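Kikura Community Store and Repair Room
Progress report to the Mansour Fund, second period
Prepared by Svend Zoëga, project lead

Background

The grant was made to help us set up a lending store and repair room for household goods in the old post office on the Kikura estate. People living on the estate can borrow things they need only now and then, such as carpet cleaners, folding beds, large cooking pots and decorating tools, and can bring in small broken items to be mended. The first report covered the lease, the building work and the opening. This one covers the period up to the end of February.

Where we are against the plan

The plan had the store open five days a week by now. We are open four. The fifth day depended on a second paid post, and the person we offered it to took another job before starting. We advertised again in the new year and have interviews coming up. Until the post is filled I would sooner keep four reliable days than open on a fifth and close at short notice, which is what happened twice in the autumn and annoyed people who had walked up the hill with a pushchair.

Lending has gone better than we hoped. We passed 1000 loans in February, a target we had set for the summer. Carpet cleaners are still the most borrowed item by a long way, and there is always a waiting list for them. Folding beds went out heavily in December and have been quiet since. The sewing machines have hardly moved. We think this is because people don't want to carry them home, and we are going to try a sewing table in the repair room so they can be used on the spot.

The repair room opened later than planned. The electrical inspection found that the sockets along the back wall were on the same circuit as the heating, and the landlord took seven weeks to agree who would pay for the change. He paid in the end. The room has been running since then on two sessions a week, one in the morning and one from 6 pm for people who work.

Stock and storage

Storage has been the main practical problem. The back room is damp along the north side, and we lost some bedding to mould before we had noticed. The bedding was replaced from the small items budget. We have moved everything made of cloth to the front and put up open shelving, which leaves a gap for air behind it. A damp survey was done by Cistivent, who advised a vent low down in the outside wall and another near the ceiling. Both are now in. The wall is drying but it is slow, and they told us not to paint it before the summer.

We have also changed how loose parts are kept. Most of our lost time at the counter came from items returned without their nozzles, leads or feet, and from hunting for spares. Each item now has its own tub for its parts, and the tub goes out and comes back with it. The list of what should be in the tub is taped inside the cupboard door and also held on the lending system, so whoever is on the desk can check it while the borrower is still there.

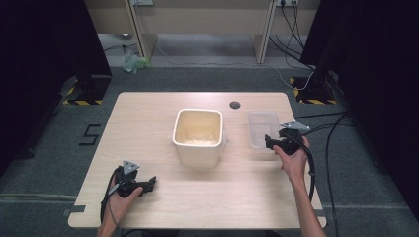
The lending system itself is adequate. We use Flasex, which we chose because it was cheap and could send text reminders. The reminders work well and late returns have dropped a good deal. The reports are less good. It can't separate first-time borrowers from returning ones without a lot of sorting by hand, and the Fund has asked for that figure. I have done the sorting for this period and the result is in the spreadsheet sent with this report, but I would not want to promise it every quarter in the same detail.

Repairs

Lamps, toasters and vacuum cleaners make up most of what comes through the door. Lamps are nearly always mended. Toasters often aren't, and several people have been disappointed to hear that a part costs more than a new toaster. We tell them so before opening the thing up and let them decide.

We had planned to charge nothing for repairs and to ask for a donation. Donations have covered the cost of fuses, plugs and flex but little else. A small fixed charge was discussed at the users' meeting and most people there were against it. I agree with them for now. The people who get the most out of the repair sessions are also those least able to pay, and the sum we would raise is not large.

Every electrical item is tested before it goes back to its owner. The tester bought with the grant was faulty on arrival and had to be exchanged, so for three weeks we took in no electrical work at all. It has behaved since.

Training

We ran a course in basic repair and safe testing over the winter. There were 12 places and all were taken. Two people dropped out, one through illness and one who had moved away. The rest finished, and most of them now help at the sessions. The evening session in particular could not run without them.

The course was too long. People said that the part on recording and paperwork could have been done in half the time, and that they would have liked more practice on real faults. We will cut it down for the next intake and start it with a broken item on the bench from the first evening.

Money

Spending is a little under budget overall. The underspend is nearly all salary, from the unfilled post. Against that, heating has cost more than we allowed for. The building has high ceilings and the front door opens straight on to the shop floor, so the warmth goes out with every visitor. We have hung a heavy curtain inside the door, which helps, and I have asked the landlord about a proper lobby. He hasn't said no.

I would like to ask the Fund's permission to move part of the salary underspend to two things: a third carpet cleaner, and a handcart that people can borrow to take heavy items home. Both are priced in the spreadsheet. Neither would affect the salary line for next year.

Problems and risks

The lease has a break clause next year and the landlord has been vague about his plans for the upper floor. If he lets it as flats we may have trouble over noise from the evening sessions. I have written to ask for a meeting.

We rely too much on me for the lending system and the accounts. Once the new post is filled I will train that person on both - this should have been done sooner.

Insurance came up for renewal and the insurer asked for a written record of every ladder inspection. We had been inspecting the ladders but only writing down the ones that failed. All checks are now written down, and the renewal went through at the same price as before.

Next period

The first job is to fill the post and go to five days. After that we will set up the sewing table, run the shorter course and paint the back room if the wall is dry enough. We have also been asked by the school to lend it folding tables for its summer fair, and I have said yes provided they collect them.

The next report will follow the same headings unless the Fund would prefer otherwise. Receipts for this period are held at the office and can be sent on request.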